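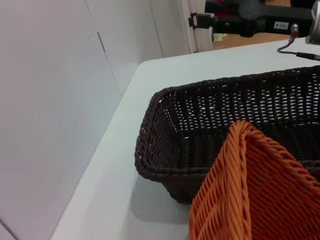
Ticket 608 – Basket cell, Fengate packing room
Raised by: Saturnino Aranda, day shift
Supplier: Prurkolus support desk
Priority: Normal (I asked for High, it got changed)
Status: Open, waiting on customer

Monday, 07:40
Morning all, me again. The arm on the basket table has started stopping with the "grasp not confirmed" message when it gets to the two-colour stacks, dark brown and orange together. Plain brown on its own is fine. Plain orange on its own is fine. Put one with the other and it comes down, thinks about it, goes back up and sits there with the amber light on until one of us walks over and presses resume. We had this 17 times on the early shift, which is more than we had in the whole of the week before. I've restarted the Hukelley controller and wiped the wrist camera lens with the proper cloth (the blue one, not a tea towel, before you ask!).

Monday, 08:15
Reply from Prurkolus: please confirm software version, confirm baskets are the same stock as at commissioning, attach log.

Monday, 08:50
Log attached. Version is whatever you lot put on in February, I haven't touched it. The baskets come from Aguirre same as ever, same twisted weave, but I do think the orange is a fresh batch and it looks brighter to me. Maricruz Olvera on lates reckons it's the same orange and I need my eyes tested. We've kept one of the old ones back if you want us to send it over.

While I've got you, could somebody look at the resume button? It's on the far side of the guard, so every stop means a walk right round the end of the bench. When we packed by hand I stood in one place for most of the shift and my back told me about it every evening. Now I'm all over the room, which I prefer, but I'd like the walking to be for something useful. 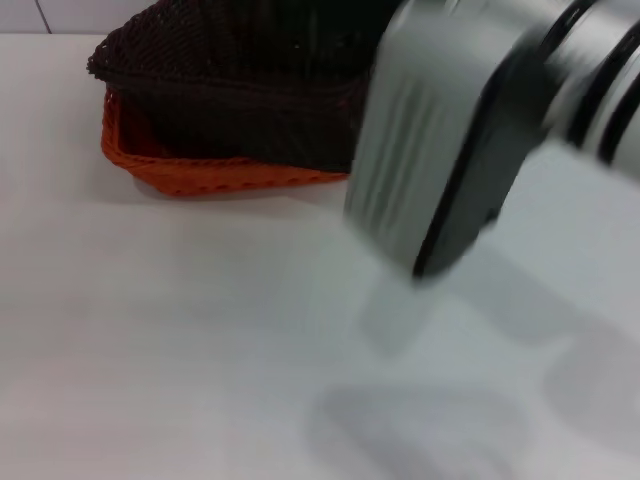 Page 2 of 3

Monday, 11:05
Tried what you suggested on the phone, slowing the approach to half speed. It does make a difference. At half speed the false stops nearly went away, only the odd one. Trouble is the line behind it then fills up and Maricruz's lot end up taking baskets off by hand to catch up, so we've got a machine doing the job slowly and two people doing the same job quickly next to it. I'm not being funny, the slow setting is lovely to work beside, it's quiet and you can see what it's going to do. But the target is 96 stacks an hour and it won't get there like that.

Put it back to normal speed at 11:30 and the stops came back by the second trolley.

Monday, 13:20
Reply from Prurkolus: please check basket pose at pick point. Weave edges may be read as separate objects if baskets are not square to each other.

Monday, 13:55
Right, this one got us somewhere. I stood and watched for a good while over my sandwich. If the orange one is sitting skewed against the brown, with a corner sticking up, the arm goes for the rim and doesn't like what it gets. If I square them up first it's happy. So the fault is at least partly how the baskets are arriving on the table, and that's us, I'll hold my hand up.

Bit of background for whoever picks this up. The person who used to load the table knew without thinking how to give a basket a twist so it settled. She moved to goods-in when the cell was fitted, chose to go and is very happy there, and it never got written down. The new loaders were told the arm would sort it out. I've asked if she can come back for a morning and show everybody. I've asked before, mind.

Monday, 15:10
Maricruz has taken over for lates and added this:
Squared every stack by hand, full speed, more than an hour without a stop. Then one stop with a perfectly square stack in front of it. Please look at the log for 15:02. Also can we have our own login, I am still signing in as Saturnino and he gets the emails.

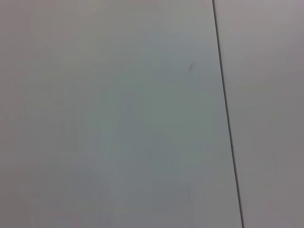

Our shift handover is where the second half of this came out, and I'm glad we still do it face to face, as there was talk of swapping it for the tablet. Maricruz went through the 15:02 stop with me and we pulled up the saved views from the wrist camera. Have a look at the thin dark line running down towards the bottom right between the two pale panels, and the little dark mark just to the left of it. I'd never noticed the mark in my life, could be a scuff or a hair for all I know. My guess is the Hukelley is taking the line for the edge of something and waiting for it to behave like a basket. Can you mask that line out your end, or do we need an engineer in?

Tuesday, 07:25
Reply from Prurkolus: we can add an ignore region remotely. Needs the cell stopped for 20 minutes with nobody inside the guard. Please propose a time.

Tuesday, 07:45
Ten o'clock break suits us, we'll be out of there anyway. I'll put the key on the hook and ring you when the room's clear.

One more request and then I'll leave you be. When it stops, could the screen say which of the two it is? "Basket not square" or "can't make sense of the surface" would do me. At the minute it's the same message for both, and the newer ones on the team assume they've done something wrong every time the light comes on. One of the lads apologised to it last week. I'd much rather they knew when it was theirs to fix and when to ring you.

Still to do: separate login for lates, resume button, old orange basket to go in Thursday's post unless you tell me you don't want it.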